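Roads > Parts of the road > Lane markings and barriers > The three-lane highway

Print this article | E-mail this article

The three-lane highway

A three-lane highway, for the purposes of this article, is a divided road with three lanes going your way and (usually) three more coming back on the far side of a barrier. I've been writing the road entries here for a while now and this is the one I get the most mail about, mostly from people who want to argue over the middle lane. We'll get there!

First, names. Where I grew up everybody said "the highway" for anything with more than one lane in each direction, and I still do. You'll also hear freeway, expressway, motorway and turnpike, and these don't all mean the same thing. A turnpike has tolls, or had them once. A freeway has no traffic lights and no driveways opening onto it. Highway is the loosest word of the bunch, so I've stuck with it.

Lanes

The lanes are counted from different sides in different countries, which makes a mess of any conversation about "lane one." I just say left, middle and right, and I'm talking about places that drive on the right. There the right lane is for ordinary driving, and the other two are for getting past people. Trucks mostly live on the right. In plenty of countries they're barred from the far left lane altogether, and on long hills you'll see why, with a loaded truck dropping down to walking pace (well, it feels like it) and everybody behind it hunting for a gap.

The middle lane is where habits take over. My friend Macarena Huenchumán drives the stretch between Plidholm and Dresten for work, and she picks the middle lane at the Plidholm ramp and leaves it at Dresten, end of story. Her argument is that trucks join and leave on the right and speeders come up on the left, so why move? The answer in most rule books is that you should go back to the right once you've passed. I've told her this. She drives, I bring the coffee, and we've agreed to leave it alone.

Lines

A continuous line marks the outer edge of the lanes on each side, and broken lines divide one lane from the next. In much of Europe they're all white. In the United States the left edge line on a divided highway is yellow, and that's a very handy thing to know if you ever find yourself on a ramp at night wondering whether you're going the right way.

The dashes are a lot longer than people guess. From the driver's seat they look about as long as a broom, and then you stand beside one on a closed road and it's longer than your car. They shrink so fast with distance that only the nearest few look like dashes at all, and the rest run down to specks.
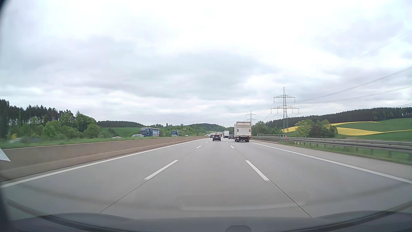 Paint doesn't last, of course. Tires and grit wear it down, and snowplows are worse. Busy roads often get thermoplastic instead, a thick material put down hot, with tiny glass beads in it that throw your headlights back at you. I love those beads. I once spent a whole evening in September reading about them and regret nothing.

Joints

Look near the dividing lines and you'll often find a thin dark seam in the pavement. Roads are generally laid in strips, and where two strips meet there's a joint. Builders like to keep the joint close to a lane line so that wheels don't pound on it all day. Water is the enemy: it gets in, freezes, and the edge starts to crumble. Crews seal the joints for this reason, and on a motorcycle a freshly sealed one can be surprisingly slick, so take care.

The shoulder

The paved strip outside the right edge line is the shoulder. It's there for breakdowns and for emergency vehicles, and it also props up the edge of the pavement. It isn't an extra lane, though some crowded roads do open it at rush hour with overhead signs.

The barrier

Down the middle you may have grass, cable, steel rail or concrete. The concrete kind typically has a lower face that slopes or steps outward, and the shape matters. In a shallow hit the tire rides up the low part and the car gets steered back along the road with less damage to the bodywork. Some are cast in place in one long run, others come as blocks that lock together at the ends. Older ones go a brownish gray with grime, and I've grown rather fond of the color.

Following distance

I'm putting this in every road article until somebody stops me. Pick a sign, wait for the vehicle ahead to pass it, and count two full seconds before you do. In rain, count four. Behind a tall box truck I leave even more, as I like to see what's coming up beyond it.

Related articles
Box trucks and tail lifts
Glass beads in road paint
Ramps and merging
Rumble strips
The Skallex interchange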